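**What I'm reading, December 2023**

Quick one this month, typing with one hand and a cup of tea going cold next to me. Holiday reading swap is on. Details at the bottom, book talk first.

So. *Pusta*. Finished it Thursday, well, technically Friday, 2 am. Snowed-in cabin, two rival bakers, one working oven. I know, I know, we've all read that one. But this has the best grumpy hero I've had all year and he doesn't magicaly turn into a golden retriever at the halfway mark. He stays grumpy. He just gets grumpy *on her behalf*, and I was a puddle.

300 pages and I'd have taken 300 more. The sister subplot gets dropped somewhere after the bake-off (what happened with the loan??) and the breakup near the end felt like it was there because somebody decided there had to be one. One phone call would have fixed it. One! Still, the makeup scene in the pantry. Go read it. Open door, medium heat, no cheating, dog lives.

Next up was *The Prunier Arrangement*, which I wanted to love and sort of did. Fake engagement, family vineyard, a grandmother who sees through the whole thing by chapter 6. Lovely writing. Slow, though. First kiss is so late I checked twice to make sure I hadn't skipped it. If you like pining you'll be in heaven. I like pining up to a point, and the point was passed. Also the audiobook narrator gives every man the same voice, so get this one in print if you can.

Did not finish: *Ratar's Bride*. Sorry. Fantasy romance, three kingdoms, map in the front, glossary in the back, and I still couldn't tell you who was mad at who. Several of you adore it, so write in and tell me when it gets good and I'll maybe try again in the new year. Maybe.

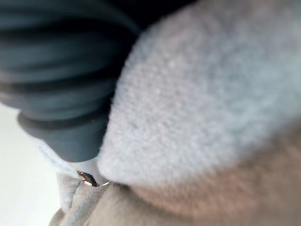

Novella corner: *Văn*, which is tiny, one sitting, second chance between two old college roommates stuck working the same bookstore on Christmas Eve. Sweet, a bit sad in the middle, closed door. Wanted an epilogue and didn't get one. Gave it to my mom anyway and she's asked for more by the same author, so there's that.

Now the swap. 14 of you signed up so far, room for more. Paperbacks only please, romance of any kind, put a note inside saying why you picked it. Spoiler free!! Reply to this email with your mailing adress and your hard no's (mine: amnesia, secret babies) and I'll match everybody up after the weekend.

January will be all small town series, send me your favorites. Book one only, my shelf is full.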